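Where to send corrections about a band biography, and how to keep them short?

Posted by Naomi Laizer in Fan Projects

I run a small fan page for Selis and I've been reading the new biography, the one called Plutness. A lot of the dates in it are wrong. It says the first singer left before the second album, but she is credited on it and she sang on the whole tour afterward. It also puts the Rweyemamu Hall show in the wrong year. I have ticket stubs and two magazine interviews that show this.

I started writing everything down for the publisher and I'm at 33 pages now. I know no one is going to read that. Some people on my page want to post it all on social media and tag the author, but I'm afraid it will just look like fans being angry. Has anyone here gotten a publisher to fix something? Who do you write to, and how much do you send?

Akinyi Mohamedi

Don't bother, they never change anything. I wrote to a magazine twice and got an automatic reply. Put it on your page and people who care will find it.

Wafula Biwott

I did this for a different book and got four corrections into the paperback. It took from March until the end of the year. What I'd do:

1. Pick your strongest errors, five at most. Choose things that are a plain matter of record, like a date or a credit. Leave out anything about what somebody felt or meant, even if you're sure the author has it wrong.

2. Write each one the same way. Page number, what the book says, what the record shows, and where you got it. Three or four lines each. The whole letter should fit on one page, and the scans go in a separate file.

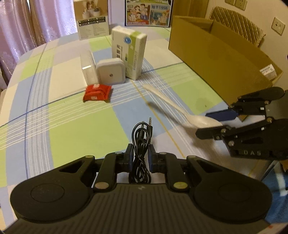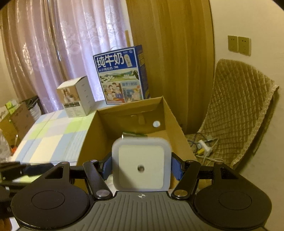 3. Find the editor's name. It is often in the acknowledgments at the back of the book. If it isn't, call the publisher's main number and ask who handles corrections for that title. The general contact form is slow. I waited 70 days on mine and then got an answer from the editor the next morning.

4. Be polite and don't mention the fan page in the first line. Say you enjoyed the parts you enjoyed. Ask if there is a reprint planned, and by when they would need changes.

5. Wait a month, then write once more with the first letter attached.

Don't send everybody to tag the author. Someone on our forum did that and the author locked his account, and after that he wouldn't answer the rest of us either. Keep the 33 pages, though. Put them online as a reference, sorted by chapter, so you can link to them if anyone asks for more.

Eirini Mavromatis

Agree with Wafula on most of it. One thing to add about the scans: show the whole magazine page with the issue and date, not just the paragraph you want. I sent cropped ones and was asked to do them over. Also name the files by page number of the book, or you'll lose track. I had 24 of them all called "scan."

For the singer's credit I would use the album sleeve first and the interviews second. People misremember things in interviews.

Naomi Laizer

Thanks, this helps. I've cut it down to the album credit, the hall date and two wrong song titles. The editor is named on the last page of the book, I had missed it. Will the sleeve from the reissue do, or does it have to be the original pressing? I only own the reissue.

Eirini Mavromatis

Original if you can get it. Reissue sleeves sometimes have their own mistakes. Ask in the collectors' section, somebody there should be able to scan it for you.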